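Gremow 연구소 소식지
연구 동향

손목 카메라 하나로 얇은 물건 집기: Clillex 과제 중간 결과

2019년 1월 10일 목요일

Gremow 조작연구팀이 지난 8월부터 진행해 온 Clillex 과제의 1차 실험이 끝났다. 주제는 책상 위에 놓인 작고 얇은 물건을 평행 그리퍼로 집는 동작을 시연 데이터로 학습시키는 것이다. 보고서 전문은 내부 자료실에 올라가 있고, 이 글에는 방법과 결과 가운데 다른 팀에서 질문이 많았던 부분만 옮긴다.

과제의 출발점은 Traralside 시험실에서 나온 불량 기록이었다. 상자, 컵, 공구 손잡이처럼 부피가 있는 물건은 기존 방식으로도 잘 집는다. 문제는 열쇠, 고리, 납작한 판처럼 높이가 손가락 패드 두께보다 낮은 물건이다. 위쪽에 고정한 카메라로 깊이를 재면 이런 물건은 책상 면과 거의 구분되지 않는다. 금속 표면은 조명을 반사해 깊이 값이 비는 경우가 잦고, 값이 비면 기존 파지 계획기는 그 자리를 후보에서 뺀다. 기록을 다시 보니 실패한 시도의 상당수가 집다가 놓친 것이 아니었다. 로봇이 아예 내려가지 않은 경우였다.

Tuncay Akgül 책임연구원은 깊이 값을 쓰지 않는 쪽을 택했다. 로봇 손목에 소형 컬러 카메라를 달고, 그 영상과 그리퍼 벌림 폭만 입력으로 쓴다. 출력은 다음 순간의 손목 이동량과 벌림 폭이다. 물체 인식 단계를 따로 두지 않기 때문에 물건 목록이나 형상 모델도 필요 없다. 대신 사람이 원격으로 조종한 시연이 있어야 한다. 이번 실험에서는 시연 600회를 모았고, 조종은 숙련도가 다른 연구원들이 나누어 맡았다.

시연에 쓴 물건은 일부러 다루기 까다로운 것으로 골랐다. 대표적인 것이 열쇠고리 묶음이다. 고리와 금속판, 플라스틱 꼬리표가 한데 엮여 있어 어디를 잡느냐에 따라 들었을 때의 모양이 달라진다. 꼬리표 쪽을 잡으면 잡기는 쉬우나 나머지가 늘어져 옆 물건에 걸린다. 고리를 잡으면 무게가 고르게 걸리지만 잡을 수 있는 폭이 좁다. 시연자에게는 고리를 우선해서 잡으라는 지침만 주었고, 접근 방향은 각자 판단하게 했다.
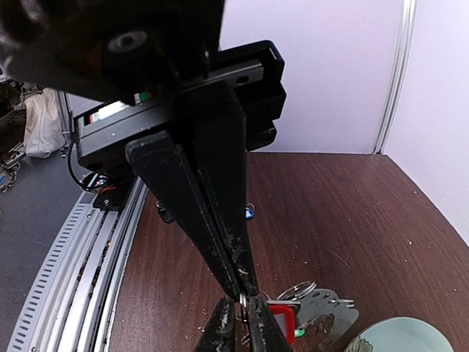

접근 방향을 열어 둔 것은 데이터가 한쪽으로 쏠리는 것을 막으려는 조치였는데, 초기에는 부작용이 있었다. 같은 위치의 고리를 두고 어떤 시연자는 왼쪽으로 돌아 들어가고 어떤 시연자는 오른쪽으로 들어갔다. 이를 단순 회귀로 학습한 모델은 두 경로의 평균을 내어 고리 한가운데로 내려왔고, 패드가 고리 위를 눌렀다. 팀은 출력부를 혼합 분포로 바꾸고, 한 번 고른 경로는 일정 시간 유지하도록 했다. 이 수정 뒤로 고리를 누르는 실패는 평가에서 2회로 줄었다.

평가는 시연에 나오지 않은 배치 100가지로 했다. 배치마다 한 번만 시도하고, 물건이 책상에서 완전히 떨어진 상태로 정해진 그릇 위까지 옮겨지면 성공으로 쳤다. 중간에 떨어뜨렸다가 다시 집은 경우는 실패로 기록했다. 수정 전후의 모델을 같은 배치로 비교했으며, 배치별 결과표는 보고서 부록에 있다. 성공과 실패의 판정은 모델을 만들지 않은 연구원이 맡았다.

남은 실패는 성격이 다르다. 첫째는 손가락이 물건을 가리는 문제다. 손목 카메라는 내려갈수록 대상이 크게 보이지만, 닫히기 직전에는 패드가 접촉 부위를 덮는다. 이 구간에서 모델은 사실상 직전 몇 장의 영상에 의존해 움직인다. 입력에 과거 영상을 더 넣으면 나아지지만 추론 시간이 길어져 제어 주기를 맞추기 어렵다. 둘째는 책상과의 접촉이다. 얇은 고리를 집으려면 패드 끝이 책상 면에 닿을 만큼 내려가야 한다. 위치 제어만으로는 누르는 힘을 알 수 없어서, 지금은 모터 전류가 기준을 넘으면 하강을 멈추는 방식으로 막고 있다. 이 기준값은 책상을 바꿀 때마다 다시 잡아야 한다.

패드 상태도 결과에 영향을 준다. 오래 쓴 패드는 표면이 긁히고 먼지가 붙어 마찰이 줄어든다. 시연 후반에 모은 데이터를 따로 살펴보니 시연자들이 초반보다 벌림 폭을 더 좁게 닫는 경향이 있었다. 모델도 이 습관을 그대로 배웠다. 새 패드로 바꾸면 필요 이상으로 세게 쥐게 되므로, 다음 수집부터는 패드 교체 시점을 시연 기록에 함께 남긴다. 기록 양식은 Canpolat 그룹이 쓰던 것을 고쳐서 쓰기로 했다.

조명에 관한 질문도 있었다. 금속판의 반사는 깊이 방식에서 큰 걸림돌이었지만 컬러 영상만 쓰는 이번 모델에서는 눈에 띄는 성능 차이가 없었다. 다만 시험한 조명은 천장등 밝기를 달리한 2가지 조건뿐이다. 창가처럼 빛의 방향이 바뀌는 환경은 아직 시험하지 않았으므로 조명 변화에 강하다고 말하기는 이르다.

다음 단계에서는 손가락 안쪽에 간단한 접촉 센서를 붙여 가림 구간의 정보를 보충한다. 센서 신호는 우선 접촉 여부만 쓰고, 힘의 크기는 그다음에 다룬다. 기존 시연에는 접촉 신호가 없으므로 열쇠고리 계열부터 새로 모은다. 여러 물건이 서로 걸려 있는 배치도 이때 추가한다.

시연 데이터는 연구소 안에서 신청하면 쓸 수 있다. 영상과 로봇 상태값의 시각을 맞춘 판과 맞추지 않은 원본이 따로 있으니 신청서에 필요한 쪽을 적어 주기 바란다. Traralside 시험실의 장비를 함께 쓰려는 팀은 Tuncay Akgül 책임연구원에게 일정을 먼저 문의하면 된다.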